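**Workshop pair get their gripper project moving**

16th June – Members of the Tevent shared workshop have been following one build with particular fondness this spring, and now it has reached the point where you can pick it up and use it. Negin Naseri, who has been a member for 2 years and had never built anything with a motor in it before she joined, has been putting together a set of hand-held grippers, the sort you hold in each hand and work like a pair of very patient tongs, so that a robot arm can later be taught the same movements.

The idea began at her kitchen table, with a broken cupboard hinge and a borrowed book on linkages, and it has grown a good deal since then. The first fingers were too stiff, the second lot bent nicely but wouldn't bend back, and there was a long week when the whole thing lived in a biscuit tin while she thought about it. The present fingers have white outer shells, dark inner jaws and yellow tips, and she is (quite rightly!) rather proud of them.

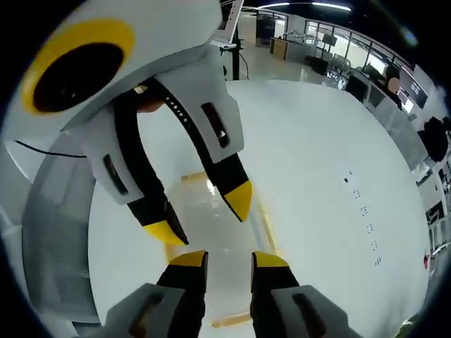 Naseri has named the project Plastener, after a misspelling on her first parts list that everybody at the workshop liked too much to correct. She keeps a log of every practice grip, good or bad, and it stood at 2,083 when we called in and 2,107 by the time we had finished our tea – she doesn't like to stop for visitors, and we were glad she didn't.

"I drop things all the time," she told us cheerfully. "I write the drops down as well. They're the ones I learn from, and my sister says they're the only funny bit of the log."

The arm itself is still to come. Naseri has her eye on a second-hand one from Anance, a small dealer in workshop machinery, and is putting a little by each month towards it. In the meantime the Shahbazi hardware shop has given her a box of odd screws and springs, a good many of which have already found a home.

She hopes to show the arm and grippers together at the workshop's open evening in September. Anyone who would like to come along, or who has a spare power supply gathering dust, can leave a note for her at the Tevent front desk.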